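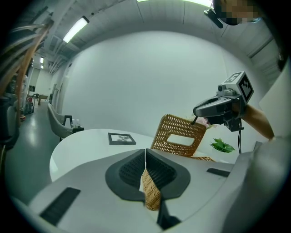 Step 4. Practice the basket

1. Grab a partner and put the wicker basket in the middle of the table. Ova club rules say 2 grippers per person.

2. Close the jaws slowly on the rim. I always squeeze too fast - don't copy me!

Caution: keep cables clear of the table edge.
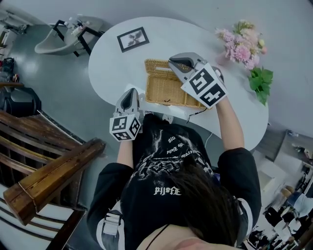
Fig. 4: Right gripper reaching into the open basket.

3. Keep your sleeves off the marker cubes, then swap places.

Note: stuck? Ask Eyerusalem or me.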